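Writing About Food Without Making People Hungry for Adjectives
Notes for session 3, summer evening course
Muammer Tekin
12 Jul 2021

Hi all. These are my notes from tonight, cleaned up a bit, plus the things I ran out of time for (I always run out of time, you'll get used to it). If you were there, skip to the part about verbs. If you weren't, read the whole thing and do the exercise at the end before next week, please!

Where we left off

Last time we talked about memory and how most food writing is really about who was in the kitchen. I read you the opening of Afia Aryee's essay about her grandmother's groundnut soup, and a few of you told me afterward that you'd been waiting for the soup to show up. It shows up on the last page. I like that a lot, but I take the point that you can't do it every time. If somebody clicked on your piece because they want to know whether the new place in Dresbridge is any good, they won't sit through two pages of your uncle.

So tonight was about the food itself, and how you get it onto the page.

The adjective problem

I brought in a review I wrote when I was starting out. You all laughed at it, and you were right to. I went back and underlined every adjective in the first paragraph and there was hardly any paper left showing. Delicious, succulent, mouthwatering, rustic, crisp, divine. Divine! It was a lentil soup.

The trouble with delicious is that it tells the reader what you decided and leaves out everything you noticed on the way there. I can't argue with it and I can't taste it. If you tell me the soup was thick enough that the spoon left a track, and that there was so much lemon in it I went back for bread, I'll work out for myself that you enjoyed your lunch.

My rule, which you're free to break once you've tried it: in a first draft, write any adjective you want. In the second draft, circle the ones that could be about any food at all. Tasty, amazing, perfect, fresh. Those go. Keep the ones that could only belong to the thing in front of you. "Squeaky" is a wonderful word for cheese and a terrible word for plums, so it's doing some work.

Fresh deserves its own paragraph, because I got some pushback on it. Defne said that fresh means something real, and it does, if you're talking about a fish. On a menu it's mostly decoration. Fresh salad. Fresh bread. Fresh juice. Try taking it out and see if anything changes. If you mean the bread was still warm, write that the bread was still warm.

Plain things are harder

A tasting menu practically writes itself. Somebody brings you a smoking dome and you just take notes. What's hard is the piece of fruit you've looked at every day of your life. What is there left to say about a tomato?

Quite a bit, I think, but you have to slow down. One thing that helps me is putting ordinary things next to each other and writing about the differences. Skin is a good place to start. Then color, then weight in the hand, then what kind of mess it's going to make. A plate with a few odd neighbors on it will give you more sentences than a fruit bowl out of a magazine.

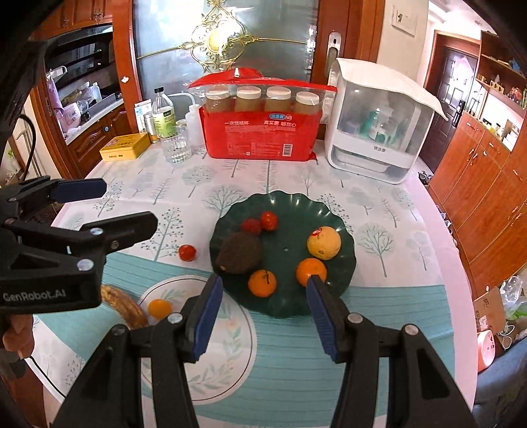
Avocado, cherry tomato and company. Start with the skins.

When I did this one myself I got most of a page out of the avocado before I'd even thought about what it tastes like. I wrote about how you press near the stem with your thumb and pretend to know what you're feeling for. I wrote about my mother, who didn't trust them and called them "butter pears" in a tone of voice. Then I crossed out my mother, because that was last week's lesson, and then I put her back in because she was the best part. You're allowed to do that.

Don't try to cover everything. If you write one line for each item you'll end up with a grocery list that has opinions. Pick the thing that bothers you or surprises you and stay with it.

Verbs do the heavy lifting

We got about ten minutes on this and it should have been half the class, sorry.

Food does things. It slumps, splits, weeps, catches, clings, sets, snaps, leaks. Cooks know these words and use them all day long, and then they sit down to write and suddenly everything "is" or "has" or, heaven help us, "boasts." Please don't let a dish boast. I've never once met a risotto that boasted a creamy texture.

İlker Aksoy used to cook at Winetari before he started writing, and when he visited the spring group he read out a set of prep notes from his old kitchen. They were written in a rush, for other cooks, on tape. "Pull when it slumps." "If it weeps start over." It was better than anything I'd read that month! He wasn't trying to be vivid. He was trying to keep the new guy from ruining the custard.

So here's a trick to borrow. Write the dish up as instructions to somebody who's about to cook it and who will definitely get it wrong. Then go through and steal your own verbs.

A quick before and after, so you can see what I mean. The before:

The eggplant was beautifully cooked and had a wonderful smoky flavor which was complemented by the yogurt.

And the after:

The eggplant had collapsed into its own skin. It tasted like the end of a campfire, and I kept dragging it through the yogurt to put it out.

The second one isn't perfect. "Put it out" is a little cute, and I'd probably cut it on a grumpier day. But you know what was on the plate, and you know what the person eating it was doing with their hands, which the first version never gets near.

Comparing things to other things

Ettore asked whether we should be using similes at all. Ettore Melis, for those who weren't in the room, writes about cheese for a trade newsletter and has read the phrase "notes of" more often than is healthy. His view is that when you say a cheese tastes of hay and wet wool, you've stopped talking about the cheese.

I'm softer on this than he is. If your reader has never had the thing, you've got to give them a handhold. When I first tried Skudari, that sour little cracker bread they sell by the ferry, all I could think of was the edge of a burnt pizza crust, and that's what I wrote, and people knew what I meant. The comparison should be plainer than the thing you're describing. If you compare something the reader hasn't tasted to something else the reader hasn't tasted, you've made two problems.

Also, one per paragraph. Two similes in a row start fighting.

Being unkind

Somebody always asks, so I'll put it in writing. Yes, you can say it was bad. You do have to say how. "The fish was awful" is a grudge. "The fish was gray at the edges and cold in the middle" is something the kitchen could fix and a reader could use.

And think about size. A big place with a long waiting list can take a hit. Two sisters who opened a counter last month can take one too, but go back a second time before you swing. I wrote something snippy about Altıntaş in its first week and then had one of the nicest dinners of my life there the following September. The snippy one is still what comes up when you search for it. I think about that more than I'd like.

Homework

Choose one raw, uncooked thing from your kitchen. No recipes, no restaurants, nothing with sauce. Put it on a plate and sit in front of it for seven minutes with your phone in another room. Then write a page.

You can't use the words delicious, fresh, perfect, juicy or vibrant. You get two similes for the whole page, so spend them carefully. At least one sentence should be about something other than how it looks, because we all go to our eyes first and forget we've got a nose.

Bring it printed if you can, double spaced, with your name on it (last week I gave some very firm feedback to the wrong person). We'll swap in pairs and do the circling exercise from above, so leave wide margins.

For reading, it's the groundnut soup essay again, all the way through this time, and pay attention to how many verbs Afia uses on that last page when the soup finally turns up. If you missed the handout, email me and I'll send it over.

Next week is menus, and why they're written the way they are. If you have a weird one at home, bring it!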